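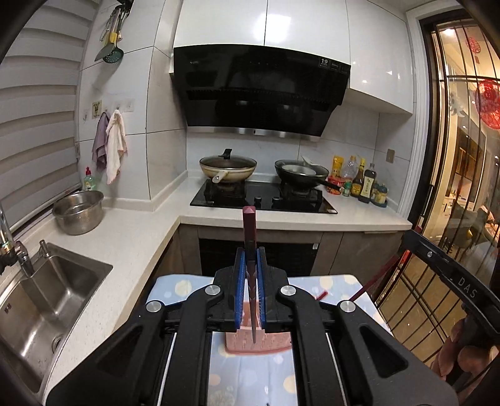
홈 | 제품 | 핸드헬드 그리퍼 | 소모품 | 대여 | 고객지원

Lullport 핸드헬드 그리퍼 2개 세트

사람이 직접 손에 쥐고 작업하면서 조작 데이터를 기록하는 수동형 그리퍼입니다. 로봇 본체를 현장에 옮기지 않아도 되므로 가정 주방, 매장, 소규모 작업장에서 쓰기 좋습니다. 한 손에 하나씩 들고 양손 작업을 기록하는 구성이며, 한 개만 따로 구입할 수도 있습니다.

집게부
양쪽 집게 안쪽에 골이 파인 파란색 패드가 붙어 있습니다. 링크 구조로 움직여 벌어진 정도와 관계없이 두 패드가 거의 나란한 상태를 유지합니다. 젓가락처럼 가늘고 긴 물건을 세워서 잡을 때는 패드 가운데보다 끝 쪽으로 잡는 편이 덜 돌아갑니다. 패드는 소모품이고 교체할 때 접착제는 쓰지 않습니다.

손잡이
총 526 g(카메라 제외)입니다. 손잡이는 좌우 구분이 없습니다. 손이 작은 작업자는 별매 얇은 손잡이로 바꿔 쓸 수 있으며, 교체 후에는 영점을 다시 잡아야 합니다.

기본 구성
- 그리퍼 본체 2개
- 교체용 패드 4쌍
- 충전 케이블 2개
- 영점 조정용 블록
- 국문 설명서

기록 소프트웨어
Postma가 함께 제공됩니다. 양손 그리퍼의 영상과 집게 폭을 같은 시간축으로 저장하고, 작업 단위로 잘라 내보냅니다. 한 계정으로 최대 4개 조까지 등록할 수 있습니다. 윈도우와 리눅스를 지원하고 맥은 아직 지원하지 않습니다.

사용 환경
실내 전용입니다. 주방에서 쓸 때 집게와 패드는 젖은 천으로 닦아도 되지만 본체를 물에 담그거나 흐르는 물에 씻으면 안 됩니다. 불을 켠 버너 위로 집게를 가져가지 마십시오. 패드가 열에 변형됩니다. 유리문이나 광택 있는 후드처럼 반사가 심한 면이 많은 공간에서는 위치 추정이 흔들릴 수 있으니, 본 작업 전에 짧게 시험 기록을 해 보시기 바랍니다.

내구성
Clerside 시험실에서 수저 정리 동작을 3,961회 반복한 뒤 패드 끝의 골이 얕아졌고 링크 유격은 허용 범위 안이었습니다. 날카로운 물건을 자주 잡으면 패드 수명이 더 짧아집니다.

대여 및 구입
국내 판매와 수리는 Wondonico에서 맡습니다. 대여는 한 달 단위이고, 대여품의 패드 마모는 비용을 청구하지 않습니다. 금요일 오후 3시 이후 주문은 다음 주에 출고됩니다. 얇은 손잡이는 현재 품절이며 9월에 다시 입고됩니다. 여러 세트를 한꺼번에 구입하실 경우 견적을 따로 요청해 주십시오.

반품
개봉 전 제품만 반품할 수 있습니다. 초기 불량은 개봉 여부와 관계없이 새 제품으로 교환해 드립니다. 문의하실 때 손잡이 아래쪽의 일련번호를 함께 적어 주십시오.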